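Fruta y verdura sobre la mesa larga

Galería de noviembre. Segunda entrega de la serie dedicada a los productos de temporada, después de la que hicimos con las calabazas. En esta ocasión hemos trabajado con piezas redondas: cítricos, berenjena y otras cosas de color oscuro. La compra se hizo el sábado a primera hora en el mercado de Pollness, casi toda en el mismo puesto, y se colocó esa misma mañana en la mesa clara de la sala de Tridisham.

No hay recetas en esta página. Las recetas van en la sección de cocina, que lleva Rebecca Sanna y que se actualiza por separado. Aquí solo se recogen las fotos, con unas notas sobre el producto, cómo elegirlo y cómo guardarlo. 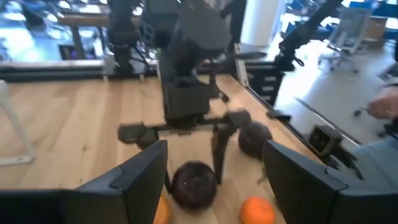

Fotos y textos: Delyth Kemeys
Compra y selección: Rachid Filali

Fruta oscura y cítricos sobre las tablas de la mesa. Los tonos granates casi negros necesitan un fondo claro; sobre una encimera gris se pierden y parecen todos iguales.

La combinación de naranja y granate es fácil de encontrar en esta época. En el puesto de Primo Galli los cítricos ocupan la parte delantera desde principios de mes, y el precio baja bastante cuando se compran por cajas. Una caja de 5 kilos es mucho para una casa de dos personas, salvo que se vaya a hacer mermelada. Para consumo normal es mejor comprar poco y volver.

Cómo elegir los cítricos: peso en la mano, piel firme, sin zonas blandas cerca del rabillo. El color dice poco. Una mandarina con algo de verde en la piel puede estar perfectamente madura, y una muy anaranjada puede estar seca por dentro. Si llevan hoja, la hoja debe estar tersa.

Cómo guardarlos: en un frutero aguantan una semana sin problema — más si la cocina es fresca. En la nevera duran más, pero conviene sacarlos un rato antes de comerlos. Hay que revisarlos cada dos o tres días y apartar el que tenga moho, que pasa enseguida a los de al lado.

Las ciruelas tardías, cuando todavía quedan, se compran para comer en el día. Las cebollas moradas son otra cosa y se guardan en un sitio seco y con aire, lejos de las patatas.

El segundo grupo reúne piezas más grandes. Rachid insistió en las berenjenas redondas, que dan rodajas anchas y se asan muy bien. Las alargadas se encuentran todo el año y las dejamos para otra entrega.
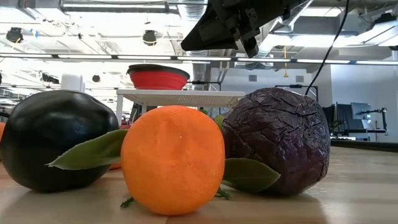
La berenjena se elige por el brillo y por la firmeza. Si al apretar con el dedo queda la marca, lleva demasiado tiempo cortada. Las muy grandes suelen tener más semillas, y para freír conviene salarlas y dejarlas escurrir unos 15 minutos. Para el horno no hace falta: se parten por la mitad, se les hacen unos cortes en la carne y se asan con aceite hasta que se hunden. En la nevera se estropean antes de lo que la gente cree, sobre todo en la parte más fría. Tres o cuatro días en el cajón de la verdura es lo razonable.

Sobre las hojas: vale la pena pedir la fruta con hoja cuando la haya. Se conserva igual y en la mesa queda mejor. Antes de guardarla se quitan las que estén amarillas. Las hojas sueltas que van cayendo se retiran del frutero, que si no retienen humedad.

Amedeo Russo prepara la siguiente entrega, que será de raíces: nabos, chirivías y apio nabo, si lo encontramos. Quien quiera proponer algún producto puede escribir a la redacción hasta el viernes.

Más galerías de la serie: Calabazas de la huerta Sorrentino / Manzanas de guardar / Setas del mercado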